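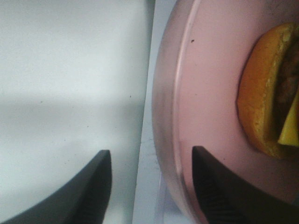
Gripper fingers at the rim of a pink plate, toy hamburger on the plate.

Folari Finger Set, matte black

Replacement finger pair for Akside two-finger grippers, sold with a printed practice card for tabletop handling work. Squared tips, ribbed or textured inner faces.

Price: $129 per pair
Weight: 33 g per finger
Screws: 8, included

Good practice (from the card)

Set the force limit before the first grip of each shift and write it in the log. Use the lowest setting that holds the item.
Approach plates and bowls at reduced speed. Stop short of the rim, then close.
Wipe the tips and the work surface between runs — grit on a ribbed face will mark soft plastic.
Keep hands out of the work area unless the arm is in protective stop.
Replace both fingers together after 2,000 cycles, or sooner if a tip is chipped.

The card does not replace the risk assessment for your cell. Fingers count as part of the end effector, so a change of finger type means reviewing it again.

Not for use with real food. Does not fit Rodel or Coste grippers.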